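Einkauf auspacken mit zwei Armen: eine Anleitung für die Tüte
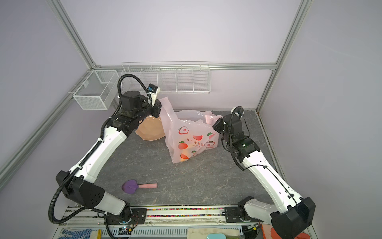

Zuletzt geändert: November, Fassung 3

Kann ein Roboter schon im Haushalt helfen? Meine Antwort ist: bei manchen Arbeiten ja, bei der Plastiktüte nur mit Geduld. Dünnes Plastik hat keine feste Form, und jede Berührung ändert die Lage der Griffe. Ich beschreibe, wie wir bei Zirnon die Aufgabe einrichten.

Vorbereitung

Stellen Sie die Tüte in die hintere Hälfte des Tisches, mit den Griffen nach oben. Für den Anfang genügt ein einziger leichter Gegenstand darin. Andere Sachen, zum Beispiel eine Spielzeugschaufel, dürfen auf dem Tisch liegen, solange sie nicht im Weg der Arme sind. In einer Küche ist der Tisch auch selten leer.

Ablauf

Der linke Arm fährt von oben an den Griff der Tüte. Schließen Sie den Greifer langsam und heben Sie nur so weit, bis das Plastik gespannt ist. Der rechte Arm wartet in dieser Zeit über der Tischmitte. Erst danach geht er in die Öffnung und nimmt den Gegenstand heraus.

Wenn der Greifer das Plastik verliert, fahren Sie beide Arme zurück und beginnen Sie neu. Ein zweiter Versuch aus der halben Höhe endet meistens mit einer umgekippten Tüte. Nach 2 Fehlversuchen richten wir die Griffe mit der Hand auf und schreiben das ins Protokoll.

Häufiger Fehler

Die durchscheinende Folie ist für die Kameras schwierig - der Inhalt scheint durch, und das Programm zielt dann auf die Wand der Tüte statt auf die Öffnung. Bei uns hat gleichmäßiges Licht von der Seite geholfen.

Weiter zu: Schüsseln in das Regal stellen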